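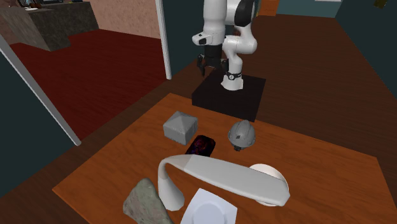 Slide 1. The table in the sim, arm at the back, gripper open.

OK, leave this one up while people find seats. Say hi, say thanks for coming, mention the pizza is at the back and that it's first come, first served.

I'm here for the Jerilov team. There are a bunch of us in the club but I drew the short straw, and Maritza Yupanqui is driving the laptop, so if the slides go too fast, glare at her.

Start with why we work in simulation. We have one real arm for the whole club and 32 members, and you can do the math on how much arm time that gets you before the February demo. In the sim everybody gets an arm! I can run it at 11 at night in my pajamas and if I slam it into the table, I hit reset and go get a snack.

Then the clutter. Point at the lamp. I love that lamp and I hate that lamp. It's big, the head goes way out across the table, and it hangs right over the dish, so an arm that only thinks about the dish is going to have a bad day. There's a rock too, and a plate, and the gray thing like a helmet. (Pause, somebody always asks about the rock. It's a rock.)

Say what the job is: pick the small dark thing near the back, the one with the purple and red on it, and don't bump the neighbors. We call it Trukgate, after the folder it was in, and the name stuck.

Next slide, wrist view.
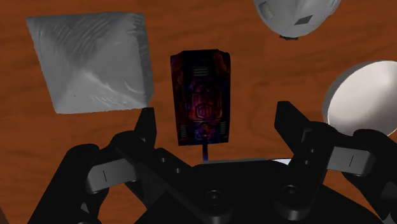
So picking it up sounds easy until you have to decide where the fingers go. My first try was to aim at the middle of the object and close. Fine for a block with nothing near it. Now put a big gray box right next door, and the left finger has to come down in that gap, and the gap isn't huge. Talk with your hands here, it helps.

Numbers, go slow: we ran 200 tries with my aim-at-the-middle version and got 95 clean picks. Let that sink in, it's worse than a coin flip. Then Maritza wrote the one that checks the space on both sides first and turns the wrist if it has to. I'm not giving her score yet, it's on the Movetti slide. Don't spoil it, me.

Also mention the log files. We have 434 of them now and I named the early ones things like "test2 final ok", so please, freshmen, name your files.

If there's time, do the live run. If the laptop fan sounds like a hair dryer, skip it and go straight to questions.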